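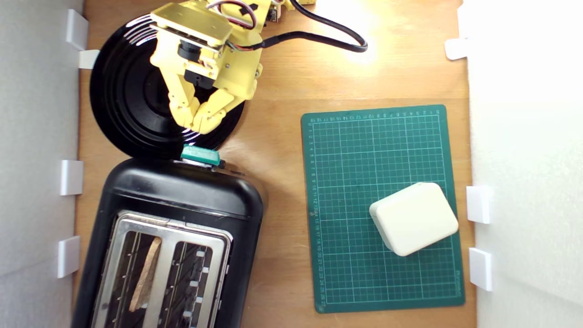
I am planning to buy a second small arm for our workshop, and I need advice how to divide the money. My budget is 600 dollars for everything. The first arm is the yellow one, with two fingers, and our task is kitchen objects: a toaster, slices of bread, a round black plate with ridges. The arm kit from Stamen would take more than half of the budget. Must I keep the rest for spare servos, or is it wiser to buy a better power supply at once?

Tags: Robot arms > Buying and budget

Answer 1
Keep money for servos. I bought 2 spare ones for my Camar arm and used both before January. Also count the small things. My cables, clips and connectors came to 54 dollars, and I had written zero for them in my plan. White foam board for the sides is cheap, so I would leave it for last.

Answer 2
power supply first

Answer 3
Please check if both arms can share one supply. Look at the stall current of the servos and add it for all joints, then leave some reserve. If your present supply is too weak, buy the supply now and only one spare servo, for the gripper. Ask also the shipping price before you order.

Comments (2)
Mārtiņš Baranauskienė: Thank you, I did not think of shipping. I will write to the seller on Thursday.
bakke_fan: what voltage is the first arm?

Related questions
Is a used Turimer arm worth the price?
How many spare servos for a school club?
Printed or metal brackets for a small budget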